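## Gripper corner: two weeks with the new fingers

Hello again from the back bench! Last time I promised a proper comparison of the two grippers we've been fighting over, and I've finally got enough runs logged to have an opinion.

Quick recap for anyone who skipped the last issue. The Palix is the one we've had all year: parallel jaws, rubber pads, very simple to wire up. The Malon is the newcomer, with longer fingers and a controller that lets you set the closing force in small steps instead of picking soft, medium or hard. Harish Chettiar wanted to order a pair right away. I wanted to see it pick up something slippery first.

So we ran 3,652 grasps between them, split evenly, on kitchen stuff. Mugs, lids, plates, a few spoons. I wrote the list of tasks and Harish did most of the resetting (thank you, Harish, I owe you lunch). The Palix is still faster on mugs. It closes with a snap and you hardly ever have to think about where the handle is pointing. On anything thin, though, it pushes the object away before it gets hold of it, and I spent a whole afternoon nudging the approach height up and down to fix that. Got it a bit better. Not great.

The Malon is slower and fussier. You have to calibrate the force every time you swap pads, and the setup page is buried four menus deep, which made me say some things out loud. But on thin rims it's lovely! Once we turned the closing speed down to 40 percent it stopped chattering, and the drops nearly disappeared.

The camera question is still open. Leire Pastor thinks we should move to the wider Lurley lens so we can see both arms at once – I'm on the fence, as the edges go soft and small things get hard to find. 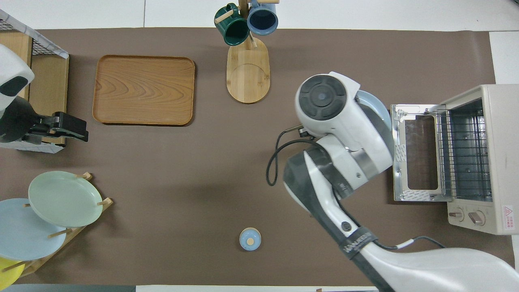 Plates were the part of the test I dreaded most, and they took up most of my notes. A plate lying flat is one problem and a plate on its edge is quite another. With the arm holding one upright like the pale blue one, all you get from the head camera is a thin crescent of rim next to the wrist, so the tilt is mostly guesswork. I'd like a second camera lower down before we try any more loading tasks.

Next up is cable routing, and Fernandes is sending over some clips to try. If you've got a favorite way of keeping a wrist cable out of trouble, write to me before the December issue – I'll print the good ones.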